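Laundry night is back at the Cleltuma hall

Folding evenings are running again in Cleltuma after a break over spring, with 80 people signed up for the first round in July. Doors 6 pm. Bring your own washing, clean please.

The idea is simple enough. You turn up with a basket, you get a stretch of table, and somebody shows you how to fold or roll the stuff so it fits the drawer you have got. Annag Lamont started it two years ago after helping her sister move house and finding towels in every cupboard, none of them folded the same way.

"People think they know how to fold a towel," she said. "Then they see one rolled properly and go home and empty the closet."

Rolling gets most of the attention this time. Lamont's method – fold in thirds the long way, smooth it flat, roll from one short end, tuck the last corner under – works for hand towels, T-shirts and thin blankets. Not for bath sheets, she says. Too fat, they spring open. Fitted sheets get a night to themselves later in the month and that one is allready full.

Money came from Šimkus, the linen shop on the main street, which put in 500 dollars toward tables and lights. The shop is also giving 800 cotton hand towels, seconds mostly, for practice. Whatever is left goes to the shelter at the end of the summer, rolled and tied.

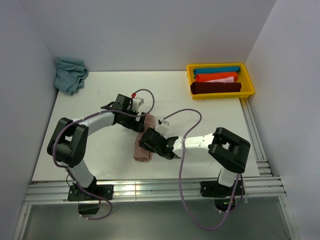
Greer Buchanan is running the beginners' table and wants it known that speed does not matter. Last year there was a race on the final night and a lot of the rolls were a mess. No race this year. There will be a table for baby clothes, though, and one for travel packing, with carry-on bags to try things out in.

Parking is tight, so walk if you can. The side door will be open untill 6:30, after that use the front. Kids welcome with an adult. Tea is free, cake is a dollar.

Places for the second round open at noon once the first one is done. Put your name on the sheet by the hall door or ask at the counter at Šimkus.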